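Notebook, Pasari bench (two-arm cell), October

Table setting task, second block of recordings. Kamol Chaimongkol on the leader arms, me on the log and resets.

Started 09:40 after homing both arms. Left wrist was reading slightly off against the reference pose, so I ran the offset routine again and saved the new values under today's folder. Right arm left as it was. Frame rate steady on the fixed camera, no dropped frames in the short test clip.

Task wording for this block is "set the place", same as before. Reset positions come from the printed sheet, with the plate square to the mat unless the row says otherwise. Mug handle direction is now a column in the log. It was missing from the first block, and we had to go back through the video to fill it in, which took most of an afternoon. 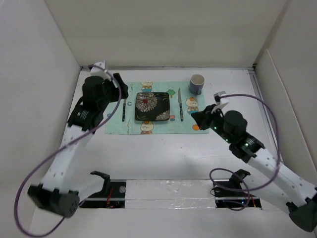

Fixed camera, children's placemat with black floral plate. Knife either side, mug at upper right of mat.

Episodes 1 to 147 done before lunch. Nothing changed on the bench in that stretch apart from the reset positions. From 148 on Kamol tried a slower approach to the mug, coming in from the side and closing only once the fingers were level with the handle. Grasps look cleaner on playback but each episode is longer. Need to decide whether to mix the two styles or tag them separately. I have tagged them separately for now (approach_a, approach_b).

Stopped at 159 when the left gripper began to lag behind the leader. Looked like the same fault as last week on the Brisau cell: commands arriving late after a long session, cleared by restarting the driver. Restarted, lag gone. The last 4 episodes before the stop are marked as rejects. I have kept the raw files in case Halász wants them for the latency work.

Points from going through the clips:

Knife pick-up is the weak part. The handles are thin and sit almost flush with the mat, so the operator tends to press down before closing. This shows in the joint currents as a clear spike. A policy trained on it will probably learn to press too. Kamol to try a few with the wrist tilted further.

The patterned mat is wanted. The Lesdale set was all recorded on plain mats and the model trained on it lost the plate edge as soon as we changed the background. Keep the patterned one in for at least a third of the episodes.

Purple cable on each arm needs watching during wide wrist turns. Have asked Kamol to call out if either one pulls.

Running total with the first block is 406, rejects included. Upload started 16:50, checksums to be compared in the morning before anything is deleted from the local disk.

To do next session: offset check on the left wrist before the first episode, new reset sheet with the mug on the left, decide on approach_a / approach_b.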